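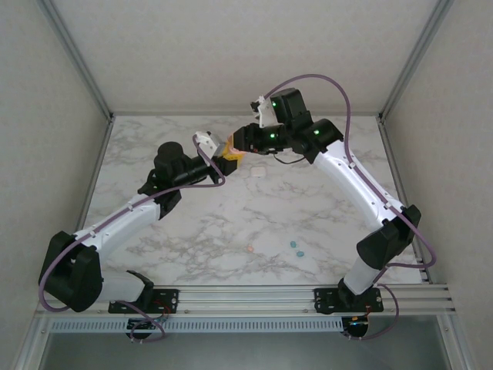
August
By a staff writer

The woman who has sold countertops in Umbridge for 31 years does not own one she likes. Her kitchen has yellow tile, put in by the previous owners, and she has been meaning to rip it out for 20 of those years. "I know too much," she said. "Every slab I bring home in my head, I bring the complaints with it." What customers want at the moment is white with gray veining, the marble look, and they want it on everything, from islands to workbenches. She has no quarrel with the pattern. Her quarrel is with the couples who spend 11 visits choosing between two versions of it.

"They hold up the samples and ask which one is warmer," she said. "It's a countertop. Put a pie on it."

She started out in Hamel, cutting sink holes, and claims to have ruined only one slab, though she describes it with enough feeling for several. It was priced at $2,681. Her boss made her eat lunch off it until winter.

Real marble she will sell you, after a short speech about lemons. Most people nod through the speech and call her in a month about the lemons.

As for the yellow tile, a crew is booked for spring. She has booked them before.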